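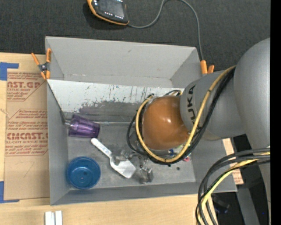
The orange-brown hand over the grey bin, purple cup on its side

Skarnton Bird Observatory open day, Friday July 28, 2023

I've been meaning to get to one of these for years and always managed to be at work, so this time I booked the Friday off in plenty of time and then very nearly slept through the alarm. The ringing starts at six! I got there at twenty to seven with toast in my hand, and the first nets had already been emptied.

If you've not been, the observatory is the low white building at the end of the Skiden road, past the second cattle grid. Parking was in the top field, which was fine, though I wouldn't have fancied it after rain. Rosalie Eder was on the gate with a clipboard and a flask, and she sent me straight round the back to the ringing hut before I'd even got my boots on properly.

Engelbert Berchtold was doing the ringing and I could have watched him all day. He had a juvenile Sedge Warbler in the hand when I squeezed in, lovely fresh thing with that peppering of little spots across the breast, and he was showing a lad of maybe nine or ten how to blow the feathers apart to look for fat. (None on this one, apparently. They put it on fast when they're ready to go.) After that came Reed Warblers, more Reed Warblers, a very cross Blue Tit that got hold of his thumb and wouldn't give it back, two Whitethroats and a young Kingfisher. The Kingfisher got a proper gasp from everybody. I've seen hundreds of blue streaks going away from me down a river but I'd never had a look at the feet, and they are tiny, daft little orange things that don't seem up to the job. By the time they furled the nets at half ten the morning's total was 27 birds, which Engelbert said was a bit slow for late July and blamed on the breeze.

Next was the guided walk down to the Sutter hide with Ratree Thongsuk. She set a good pace! We stopped on the bank for Sand Martins, a big noisy gang of them on the wires, and I'd have put it at roughly 300 but they kept going up and coming down again somewhere else. The scrape was low with a nice muddy margin along the near side. Green Sandpiper straight away, bobbing about under the hide window, then a Common Sandpiper further along for comparison, and Ratree talked us through the two of them really clearly. I've always relied on the white rump when they fly off, which isn't a lot of help when they don't. She had us looking at the shoulder, where the white comes up in front of the wing on Common and doesn't on Green, and I think it's finally gone in. A Little Ringed Plover was out on the island, asleep for most of our visit, and three Black-tailed Godwits dropped in just as half the group had set off for lunch. Sorry, half the group.

Lunch was a cheese and pickle roll and a slab of lemon drizzle from the trestle by the workshop. The tea was the colour of a Dunnock. Very good.

The afternoon was talks and stalls. Selina Stöckli spoke about swift boxes, and she'd brought a cut-open one so you could see how the entrance hole sits and where the nest cup goes. My main lesson was that I've had ours up on the wrong wall for four years. It faces south and must be like an oven in there, so that's coming down in October and going round the side under the eaves. She's also a great believer in playing the calls, and said to keep at it through the evenings even when you feel a fool in front of the neighbours.

I did look at the optics table. Of course I did. The 8x32s from Dilero were £399 and they were lovely and light, much brighter than I expected in the gloom at the back of the marquee, but the eyecups wouldn't stay out for me and I wear glasses half the time anyway. I put them down, walked round the plant stall, picked them up again and put them down again. Still thinking about them, if I'm truthful.

The moth trap had been opened first thing but they'd kept a few pots in the fridge for latecomers, so I did get to see a Poplar Hawk-moth and a Buff-tip, the one that looks like a snapped birch twig. Lorraine Crabtree let me hold the hawk-moth and it sat on my sleeve, shivering away to warm itself up, for a good five minutes. I'm not a moth person. I might be becoming one.

Entry was £2, with under-sixteens free, and cash only on the gate so bring some coins. The loos are up by the car park and nowhere else, worth remembering before you set off for the hide. Dogs aren't allowed past the second gate.

I stayed on until nearly five for another go at the scrape and had a Hobby go through low after the martins, gone in about four seconds, with only me and a man eating crisps to see it.

Recent posts
Swift survey: first evening out
A wet walk round Skiden
Which juvenile wagtail is that?
Garden list update
Terns on the move

Contact | Copyright, all text by the author | Back to top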